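Progress Report to the Hudora Fund
Safe Handling Guidelines for Table Service Robots
Submitted April 14, 2018

Dear friends at Hudora,

It is a real pleasure to write to you again, and I hope you will forgive me if I run on a bit, because the spring has been a full one. When we last reported, in January, our rule book for robots that clear and set tables was mostly headings and good intentions. Today it has 74 rules in draft, and the Flallham group has begun reading them with a red pencil (bless them for it).

The largest piece of work has been the chapter on shared tables. We decided early on that no rule about cups, chairs or table edges would go in until we had looked closely at how people manage the same job with their own two hands. So a good deal of our time goes to ordinary dining rooms, with the draft open beside us.

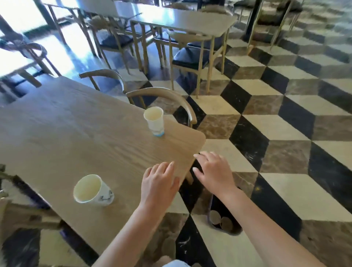

Baudry wrote back that the draft still leans too hard on the tabletop, and that a rule on reach ought to cover the space under the table as well, where knees and bags are and where a moving arm is hardest for a seated guest to see. We have taken that to heart. Rule 2 now asks that an arm stop fully before it passes below the level of the tabletop, and that it not go on until the space has been checked again. It makes for a slower machine, and we think that is a fair price in a room with people sitting in it.

Corners have their own section now, too. A hand comes around a corner without much thought, but an arm with a fixed elbow may swing wide, and a chair back is often right there. The draft asks for 300 millimeters of clear space on the chair side before any sideways move.

Then there are open cups! We went back and forth on these for weeks. The wording we have settled on treats every open cup as full unless the robot has good evidence otherwise, and allows two cups to be carried at once only if each has its own grip and its own tilt limit.

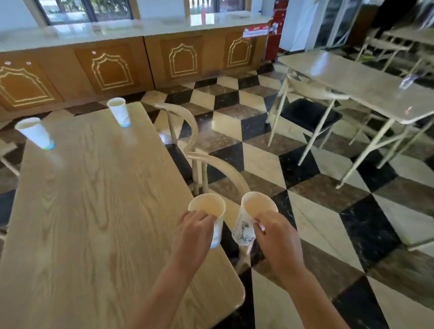

Renzo Marchetti

Paper cups need a gentler rule than mugs, and I would ask for your patience on this one. The grip limit in the present draft was borrowed from our older Flilport notes, which were written with stiff cups in mind, and I am not comfortable sending it out until it has been tested properly. The rest of the chapter is ready for your readers.

We have spent 91 percent of the first grant payment, nearly all of it on staff time. Still to come are the chapter on spills, the short version for café owners, and a page of plain definitions that Baudry has kindly offered to check. I will send the spills chapter as soon as it is fit to be seen, and I would be very glad of your comments on Rule 2 in the meantime.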